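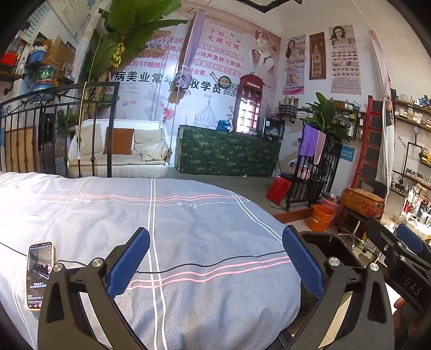 About Pomen

Pomen writes software for two-finger grippers. We started in March 2017 as a side project inside Stamatopoulos, a packaging firm, and became a separate company the next year.

Our main product is Hitetti, a planner that decides how a gripper should approach an object and when its jaws should close. It runs on an ordinary desktop computer. Darkari is the companion tool for sorting and labeling recordings. It checks the timing of each one and flags gaps before anything goes into training. The current library has 2,024 recordings, and 932 of them are labeled by hand.

We work with household and shop interiors, where things are soft, crowded and seldom in the same spot twice.
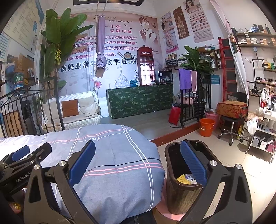

Gripper arms in front of the covered bed and the bin, a second gripper at the left edge.

Vy Thân leads the planning group. Release notes for both tools are sent to customers every 3 months.

Contact | © 2021 Pomen | Back to top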